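Flellel
@flellel · 2/9/21

Right, a few of you asked after I moaned about the wardrobe last week, so this is going to be a thread about folding. Mostly about folding hoodies and jackets, which I have strong feelings about, and a bit about drawers. Get a cup of tea, I do go on. (1/?)

Flellel
@flellel

Some background for anyone new. We moved into this flat in July and the bedroom came with exactly one chest of drawers, three drawers, the bottom one of which sticks. Before that we had a walk-in cupboard under the eaves where you could throw things in and shut the door, and oh, I did.

Flellel
@flellel

So for the first few weeks everything lived on The Chair. You all have one. Ours has lovely curved arms that are perfect for hanging cardigans on, and by August it was so loaded up that it tipped over backwards in the night and frightened the life out of both of us.

Flellel
@flellel

That was when I decided to empty the lot on to the bed and start again. I do everything on the bed, by the way. The floor is too low for my knees and the kitchen table always has a crumb on it somewhere. Strip the duvet off, pull the sheet flat, and you've got the biggest folding table in the house.

Flellel
@flellel

The sheet matters more than you'd think. I fold on a plain white one because most of what I own is black or navy and I can see the sleeves properly. I tried it on the dark green set once and folded a pair of leggings up inside a jumper, and didn't find them again until I wore the jumper.

Flellel
@flellel

T-shirts first, because they're easy and they cheer you up. Face down, sides in to the middle, sleeves back on themselves, then up from the hem in thirds. They should be able to stand on their edge. If they flop over, they're too loosely folded, so have another go.

Flellel
@flellel

I used to stack them flat in piles, like a shop. Lovely for one day. Then you want the one at the bottom and you do that thing where you lift the pile with one hand and whip it out with the other, and the whole lot goes sideways. Standing them up in a row has saved me a lot of muttering.

Flellel
@flellel

Jeans: leg over leg, tuck the pointy bit of the seat in so you've got a straight edge, hem up to just short of the waistband, then in thirds again. I keep mine in the bottom drawer, the one that sticks, as I only go in there a couple of times a week and can put my back into it.

Flellel
@flellel

(Yes, I've rubbed a candle along the runners. Thank you to everyone who suggested it. It's helped a bit! It now sticks at the halfway point and no longer at the beginning, so I can at least get a hand in.)

Flellel
@flellel

Jumpers, I go gently. Thick ones only get folded in half and half again, never rolled, and they go on the shelf over the bed with the cedar balls. I bought the cedar balls from Brondik in a bag that said 48 and I have them absolutely everywhere now, including the car.

Flellel
@flellel

Socks I'm not going to tell you about. You've all got your own way with socks and I'm not getting into it again after last time.

Flellel
@flellel

Now. Hoodies. The whole reason for the thread, and I've only taken this long to get to them! A hoodie is a jumper with a pillow sewn on to the back of its neck. Any method that works for a jumper falls apart the minute you get to the hood, and that's where people give up and use The Chair.

Flellel
@flellel

Before you fold anything, do the zip up, if it has one. All the way to the top. A half-done zip makes one side longer than the other and you'll spend ages tugging at the hem wondering what you've done wrong. Drawstrings go inside the hood or they'll wrap themselves round the next thing in the drawer.

Flellel
@flellel

Then empty the pockets. I know. But I've found tissues, a conker, a parking ticket, and once a whole shortbread finger still in its wrapper, which I ate standing up by the bed and regret nothing.

Flellel
@flellel

Lay it front side down with the hood up at the top, away from you, and spend a minute on the smoothing. This is the bit people skip. Work from the middle out to the sides with the flat of your hands, down the back, then along each sleeve to the cuff. Slippery fabrics want doing twice.

Flellel
@flellel

The hood itself is the awkward part. If it's a soft jersey one it'll lie down when you pat it. If it's the puffier, smoother sort it sits up in a great mound and has a twist in it where it joins the neck, and you need to put your hand inside and turn it out straight before you do anything else.
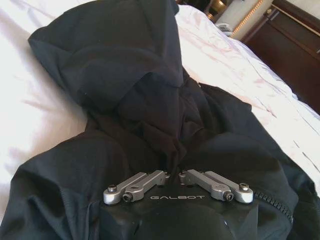

Flellel
@flellel

Once the hood's sorted, fold one side in to the middle of the back and lay the sleeve straight down on top of it. Same with the other side. You want a long oblong with a hood sticking out of the end, a bit like an envelope that's been left open.

Flellel
@flellel

Now there are two schools. School one: fold the hood down over the back so it's tucked away, then bring the hem up to meet it. Neat, flat, good for a shelf. It's what I do with the thinner ones and they stack beautifully.

Flellel
@flellel

School two, and this is the one I get messages about: leave the hood where it is, roll up tightly from the hem, and when you get to the neck, pull the hood back over the whole roll like a little sleeping bag. It holds itself shut. You can throw it across the room (I have).

Flellel
@flellel

Rolling is brilliant for packing. We went up to the coast for a few days and I got all our warm things in one holdall, with the rolls wedged in round the wellies. I wouldn't leave them rolled for months, though, especially anything padded. It likes a bit of air in it.

Flellel
@flellel

Black things deserve a post of their own. They pick up every bit of fluff going, and a white sheet that's been through the tumble dryer has plenty to share. I give the sheet a good shake out of the window first and go over the garment with a lint roller before folding, back and front and inside the hood.

Flellel
@flellel

Somebody asked which lint roller. It's a Tenex, the refill kind with the blue handle, but any of them will do. A damp rubber glove is nearly as good if you've run out, just stroke it all one way and the fluff comes off in a sausage.

Flellel
@flellel

Back to the drawers. Top one is T-shirts and smalls, middle one is hoodies and soft trousers, bottom one is jeans and the swimming things. I cut up shoeboxes for dividers. I did look at the proper bamboo ones from Pasaribu and they're very handsome, and then I looked at my shoeboxes and carried on cutting.

Flellel
@flellel

We've ended up with 13 hoodies between the two of us, which is more than I would have owned up to before I had them all out on the bed together. Three have gone in the charity bag. One has come back out of the charity bag, and we won't be discussing whose it was.

Flellel
@flellel

Oh, and coats! I've had almost 48 replies on the last thread asking about coats and I can only say hang them up. A big coat doesn't want to be folded. If you haven't the rail space, over-door hooks are cheap and will take more weight than you'd expect, as long as the door's a decent one.

Flellel
@flellel

For those asking how long the whole thing took: an afternoon, with a break for soup. Keeping it going is a few minutes when the washing comes in. I fold straight off the airer on to the bed now, so that it has to be put away before anyone can lie down.

Flellel
@flellel

The Chair is by the window with one cushion on it. I sat in it this morning with my toast for the first time since we moved in, and it's really quite comfortable! A bit low in the seat.

Flellel
@flellel

Next time I'll do fitted sheets, as I've been asked and asked. I'm still not sure I've got the corners right, so if any of you have a method that works on a deep mattress, please pop it underneath and I'll try it out this week.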